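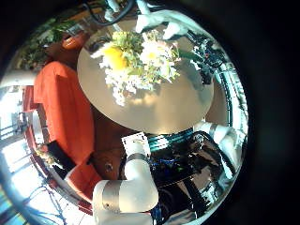 Handgelenkkamera: Objekterkennung springt, sobald die eigenen Finger im Bild sind

Flerau_Technik
Wir haben an beiden Armen Fisheye-Kameras am Handgelenk und fahren die Planung mit Balero. Seit dem letzten Update soll die Greifpose laut Doku »ohne Entzerrung direkt aus dem Rohbild« kommen. Ich glaube das ehrlich gesagt nicht. Bei Kartons mag es stimmen. Bei einem Blumenstrauß liegt die geschätzte Pose in einem von 4 Versuchen komplett daneben, und zwar immer dann, wenn ein Finger oder ein Kabel davor hängt. Der Planer meldet trotzdem eine Konfidenz nahe 1. Hat das jemand sauber zum Laufen gebracht, oder ist das Marketing? Kalibriert habe ich mit 40 Aufnahmen, der Reprojektionsfehler sieht gut aus.

Suche im Forum … Suchbegriff eingeben Los

kanda_nutzer
Kalibrierung noch mal machen. War bei mir auch so, danach ging's.

regelkreis
Neu kalibrieren schadet nicht, erklärt aber nicht, warum es nur bei Verdeckung passiert. Ein guter Reprojektionsfehler sagt dir außerdem wenig, wenn das Muster immer in der Bildmitte lag. Am Rand ist ein Fisheye ein anderes Tier, und genau dort sitzen bei den meisten Aufbauten die Finger.

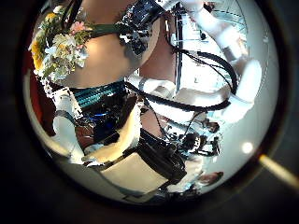
Ich würde zuerst die Selbstmaske prüfen. Balero rendert sie aus dem URDF, also kennt sie die Glieder, die dort drinstehen, und sonst nichts. Kabelschlaufen, Klettbänder und nachträglich angeschraubte Platinen fehlen fast immer. Die landen dann als »Objekt« in der Segmentierung und ziehen den Schwerpunkt mit. Leg die Maske als Overlay über das Rohbild und fahr das Handgelenk langsam durch den ganzen Bereich. Wenn am Rand etwas durchschaut, hast du den Fehler.

Zweitens die Zeitstempel. Bei uns hing das Bild rund 3 Frames hinter den Gelenkwinkeln her, im Stand merkt man davon nichts. Im Log steht das unter der Meldung 366, die standardmäßig ausgeblendet ist (warum auch immer).

Und zur Konfidenz: Der Wert kommt aus dem Netz und ist meines Wissens nie gegen echte Greifversuche geprüft worden. Ich nehme ihn höchstens zum Sortieren der Kandidaten. Als Freigabe für eine Bewegung taugt er nicht, schon gar nicht, wenn jemand neben dem Arm steht.

Flerau_Technik
Danke. Overlay gemacht, die Kabel fehlen in der Maske tatsächlich komplett. Mit Kapseln als Ersatzgeometrie wird es besser, gut ist es noch nicht. Die Zeitstempel schaue ich mir als Nächstes an.

akguel_robotik
Wir bei Akgül haben das Rohbild-Feature wieder abgeschaltet und entzerren vorher, wie früher. Kostet etwas Rechenzeit und am Rand Auflösung, dafür kann ich nachvollziehen, was passiert. Für September ist angeblich eine neue Version angekündigt, die Verdeckung »nativ« behandelt. Ich warte ab, bis jemand Zahlen mit weichen Objekten zeigt.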